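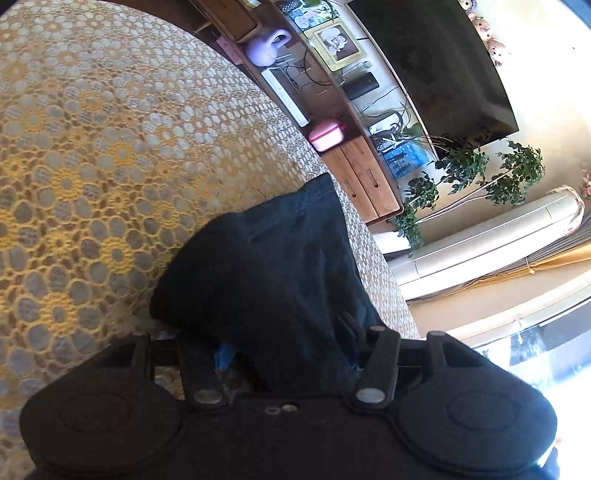

Nino hand-held gripper at a table, with its finger linkages upright and a dark navy fabric item in front of it.

Nino is a hand-held parallel gripper used to record manipulation tasks performed by a person, so that the recordings can later be used to train a robot arm. It is operated singly or as a matched pair, one in each hand. The design was drawn up by Ilídio Valente and Muchen Lei at the Fliminis workshop and later built in small runs by Magalhães. This article covers the setup and routine care of the unit in its cloth-handling form.

Construction

The working end consists of a black body carrying two finger linkages. Each linkage pivots on metal pins and holds one soft blue finger pad. Squeezing the trigger draws the pads together; a return spring opens them. The camera sits behind the body and looks forward over the linkages, so that the pads and the object between them stay in view through the full stroke.

Pads are a wear part and are molded in a single hardness. A firmer pad was tried on early units and withdrawn, as it slipped on cotton hems. The pad is held to its linkage by a press fit and a single screw from the rear.

Setup

Before a session the unit is clamped upright and the pads are closed on a strip of paper. The paper should resist an even pull along the full width of the pad. If it turns to one side, the pads are not parallel, and the linkage on the loose side is shimmed. Shims are supplied in two thicknesses and may be stacked.

Stroke is set next. The trigger is released, the open stop is run in until it touches, then backed off a quarter turn. The encoder is zeroed with the pads closed and no cloth between them. Zeroing on cloth is a common error and produces recordings in which the gripper seems never to close fully. Maj-Britt Lindqvist's setup notes, which most users follow, call for the zero to be repeated after any pad change.

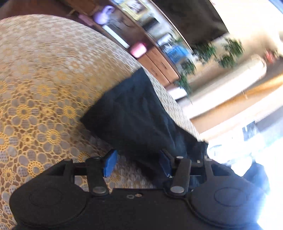
Cloth places its own demands on the adjustment. A single layer of thin fabric is picked up by pressing the pads lightly into the surface and closing them so that a fold rises between the tips. Too much spring force makes the operator tire and jerk the trigger; too little lets the pads drift shut under the weight of the hand. The spring seat has 3 positions, and the middle one is normal for shirts and similar garments. Towels and heavy knits are handled in the stiffest.

Patterned table coverings are acceptable, and are often preferred to bare surfaces for camera tracking. Open lace can catch a pad corner that has begun to lift, and pads are checked more often when it is used.

Paired use

In paired work the two units are set to the same stroke and spring position. The recordings are aligned by a shared clock signal, checked at the start of each session by tapping the two bodies together once. The tap should fall on the same sample in both logs; a gap of 2 samples is tolerated, and anything larger calls for a restart of both units. Cables, where fitted, are led back along the forearm with enough slack for the wrists to cross.
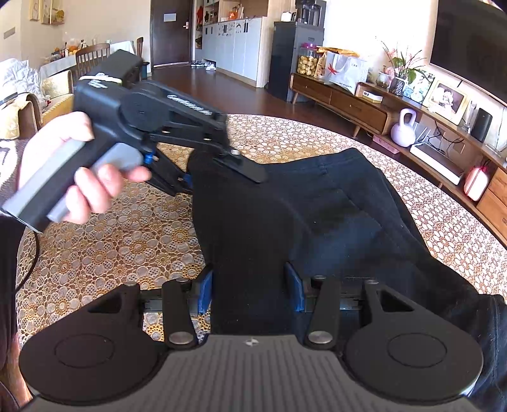 Two grippers in use over a folded garment. The nearer one pinches the hem between its blue pads.

Routine care

Lint is the main cause of trouble. It collects at the linkage pins and stiffens the last part of the stroke. Pins are brushed out dry after each session and given one drop of light oil at longer intervals. Oil must be kept off the pads, and a pad that has been oiled is discarded. Pads used on cloth are wiped with a damp rag and left to dry before the unit is packed.

Pad life varies with the fabric. A log kept by Sérgio Aguiar for one pair gave 1,967 closures before the first visible tear, nearly all of them on cotton. Most users replace pads well before that point, when the surface texture has worn smooth at the tips.

Repair

Play at the fingertips is nearly always traced to a worn pin. The pin is driven out from the back, the linkage bar is inspected for an oval hole, and a new pin is pressed in. Bars with oval holes are not bushed. The Rasico service kit, numbered 149, contains pins, two bars, shims and a return spring. Jaime Lobo has described a method of replacing the spring without removing the encoder, but it requires a bent hook and is not part of the standard procedure.

See also: Finger pad; Parallel gripper; Return spring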